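How to Freshen Up a Wicker Basket and Fold a Cloth to Line It
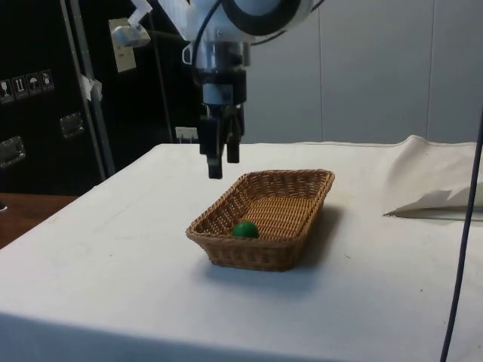
I have been keeping low wicker baskets for years, for bread, for mail, for the odds and ends that wander around a house, and sooner or later every one of them gets dusty down in the weave. My neighbor Natsumi Hoshino used to throw hers out at that point, and I finally talked her into trying this first. It takes an evening, and most of that is waiting.

Start by spreading an old white sheet or tablecloth over your table. You'll see right away how much grit comes out (more than you would think!), and the wicker won't scratch the wood.

Empty the basket completely, turn it over, and give the bottom a few good pats. Then take a dry, soft paintbrush and work along the weave, going slowly under the braided rim where the crumbs like to hide. Go over it once more with a cloth wrung out in warm water and a drop of dish soap. Please don't soak it - wicker that gets too wet can sag, and I lost a lovely one from Skandby that way.

Let it dry for at least 18 hours, somewhere airy and out of direct sun.

Now for the liner. Any soft white cotton will do, and mine is cut from a worn pillowcase. Lay it over the basket and push it gently down into the corners, leaving enough to fold over the rim. Fold the extra under itself at each corner, the way you would wrap a present, and smooth it with your palm. If it slides around, a stitch or two through the weave will hold it, and those snip out easily on wash day.

I redo mine every April, when the windows are open anyway. The bread basket gets a fresh liner much more often than that, of course - butter gets everywhere in this house.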